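Folding shirts for a machine that has never worn one

2025-09-20

The woman who runs collection at Plirico has been folding laundry professionally for two years, and she still gets excited about it. "People assume it must be dull," she told me over the phone before I came out. "Then they spend an afternoon with a pair of grippers in their hands and they start having opinions about sleeves!"

Plirico gathers examples for household robots. Its people do ordinary chores, over and over, and the recordings go to teams that train learning systems on them. The current project is called Jirkside, and it covers beds, laundry and kitchen tables. She asked me to leave her name out, because she wanted the piece to be about the work, and then talked about the work for most of a day.

We started with how a chore gets chosen. "We look for things that everybody does a little differently," she said. "If I ask ten people to carry a cup across a room, I get pretty much the same cup ten times. If I ask ten people to smooth a sheet, I get ten sheets. The second one is where the learning is." The team tried sock pairing in the spring and dropped it, and she is still hoping to bring it back.

The hall is a long one, and she likes having different jobs going on within sight of each other. Someone working on bedding can look up and see how the table tasks are coming along.

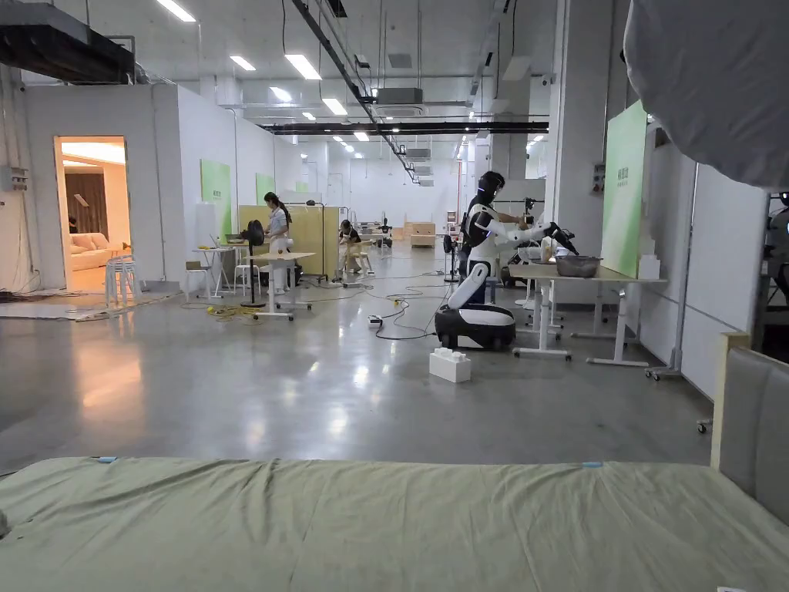 "I love the variety of it," she said. "A bed is this huge soft thing and you're always reaching. A table is all about small distances. You get a person who's brilliant at one and hopeless at the other, and I was hopeless at beds for a long time." She laughed. "My corners are still bad. We keep them anyway, if the sheet ends up flat. A system that only ever sees perfect corners has no idea what to do with a bad one."

That idea came up again and again. When I asked what makes a good example, I expected to hear about neatness. She talked about recoveries. A recovery is when something slips or bunches up and the person sorts it out and keeps going, and her team marks every one. Of the 3512 recordings in Jirkside so far, 900 have at least one marked recovery, and those are the ones she shows new people first.

"You drop a sleeve, you go back for the sleeve," she said. "That's gold. When we started we were throwing those out. I could cry."

The cloth work is done with hand-held grippers, one for each hand. The person does the thinking and the moving, but touches the fabric only with the jaws, so the recording shows a job done with the kind of fingers a robot could have. It takes some getting used to. She reckons most people need roughly 43 tries before they stop fighting the things.

"Your own fingers can feel where the edge is," she said. "With these you have to look for it, and then you have to plan. You take one side, you bring the other jaw in to meet it, and only then do you start folding. It's slow at first, and then one day it's just how you fold." 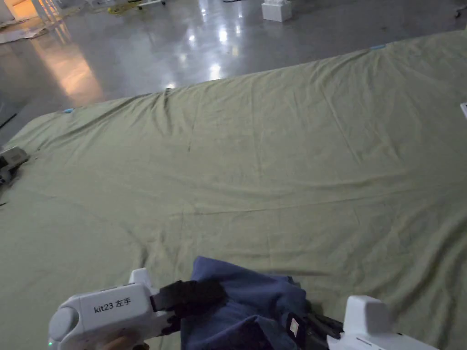
Left and right grippers close in on a piece of dark blue fabric, with a green sheet spread underneath.

Dark cloth is a favorite subject of hers. Creases are harder to pick out on it, for people as well as for cameras, and she wants plenty of it in the set. She also wants old cloth. "New T-shirts are stiff and polite. Give me something that's been through the wash a hundred times." One of her colleagues brought in a bag of worn-out towels from home, and she described them to me with real affection.

I asked about the labeling, which I had imagined as the boring half. She does a share of it herself and says it's where she learns the most. Each recording gets a short written note in plain words, such as "folds in half, then turns it over." A second person reads the note without watching, then watches, and says whether it matched. So far 2620 have been through both readers.

"We argue about the word 'half,'" she said. "Is it half if it's a bit over? We had a whole lunch about that."

The method is borrowed in part from Cetitz, an earlier project that dealt only with dishes – she worked on that one too, and still has the notebook. What carried over was the habit of changing the starting position every time. A shirt might begin flat, or in a heap, or half inside out. The heaps are her favorite, and she throws them herself when she gets the chance.

What would she like to try next? She had the answer ready. "Fitted sheets. Everybody groans when I say it, and I can't wait. I've been watching how my mother does it, and I still can't tell you where her left hand goes."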